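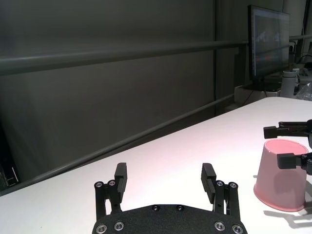
August, Furkgate, upstairs bench, two-arm rig

Started after lunch and went on until about 6, with a long stop for tea while a disk was being cleared. Writing up the same evening while I still remember which of my opinions came before the data and which came after.

The question Thắng Vũ and I have been chewing over is where to cut a demonstration. Up to now Skaltusia has been given whole runs, start to finish, and left to work out for itself that reaching for a cup and having hold of a cup are different situations. It mostly manages, but it's vague about the join. It closes early, or it hovers by the rim like someone choosing a biscuit. So we wanted a proper contact label on every run, and we wanted it without anybody having to sit through the recordings with a finger over the space bar (I did this in spring and would rather not do it again, thank you).

My first idea was the obvious one, to use the finger opening. When the fingers stop closing before they're fully shut, call it contact. That works nicely on the wooden blocks. On the pink cup it doesn't, as the wall gives a little and the fingers carry on creeping inwards well after anyone would say the thing was held. Motor current is no kinder. There's a bump, but the bump wanders about depending on how quickly the operator squeezes, and Shona Jardine squeezes much faster than I do.

Thắng's idea, which I'm now very fond of and will probably claim as mine by winter, is to use the arm that isn't doing anything. While one gripper goes for the cup, the other one's wrist camera is looking across at the whole business from a steady place. If the idle arm is still, then anything that moves in its picture is either the cup or the working arm, and the moment the two begin to move together is the label we want. No extra hardware and no extra calibration, only a bit of arithmetic over video we were already saving.

For today we kept the idle fingers wide open and parked the arm so its own fingertips had clear table between them. Parking matters more than I'd expected. When the fingers were half closed the motion estimate kept latching on to the ridges in the pad and reporting, very confidently, that nothing in the world was moving. 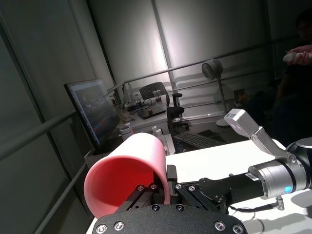 We did upright cups first and then cups on their side, and the lying-down ones are where I learned the most. With a cup standing up, the joint motion starts cleanly. With a cup on its side, one finger going inside the mouth can nudge it and set it rocking before there's any real grip, so cup and gripper move together for a moment, then they don't, then they do again. The label was landing on the nudge. Shona suggested asking for the agreement to last, and after trying several values we settled on 600 milliseconds. It's a long wait by the standards of the control loop, but we're labelling afterwards, so it costs us nothing, and the label itself is put back at the start of the stretch.

Results, for the record. We collected 90 runs. Shona and I then marked contact by hand on all of them, separately and without peeking. The automatic label fell between our two marks, or exactly on one of them, in all but 14. I went through those again before packing up. Most are lying-down cups where the working arm's wrist had come between the idle camera and the cup, so there was nothing to see at the moment that mattered. The rest I can't explain yet. I've left them in the folder called raju_odd with my notes, and please don't tidy it.

One grumble. The bright patch on the white table drifts a little as the arm passes over it, and the estimator sometimes takes this for a small moving object. I've masked it for now. A matt mat would be a better answer, and Thắng is asking Tadedden whether they do one in the right size.

Next: move the idle arm a little higher and repeat the lying-down set, same operators. Then train Skaltusia 2 on the cut runs and on the whole runs side by side, with the same seed. I've changed the default park pose on the rig, so if you're using it in the morning, load your own first. The old one is saved as park_spring.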